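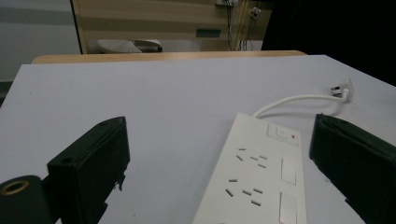 A white power strip with a master switch, and a rocker switch beside each outlet.

November | By the Levus press desk
Category: Home & Workspace News
2 min read

Levus opens its desk power range to home offices in Stockdale

I've been writing announcements for Levus for a while now, and I don't usually get this excited over a power strip – but I've had one on my own desk all month and I'm keeping it!

Starting this November, our desk power range is on sale to home customers through the Novberg store in Stockdale (until now we only sold to offices). We're starting with 800 strips, and nearly 2239 people have already joined the waiting list, so please do get in early.

What do I like? The switches, mostly. I can turn off my desk lamp and leave the laptop charging, or hit the big square button at the end when I'm done for the day. The white casing looks nice on a pale desk too, and the cable is thin enough to tuck behind a drawer unit (mine is a Hodivden, and it fits fine).

Each strip comes with a 2-year warranty. Novberg staff will be showing the range at the front of the store from 10 a.m., and they're happy to talk through desk setups if yours is a tangle like mine was.

Press samples are available from the Levus press desk.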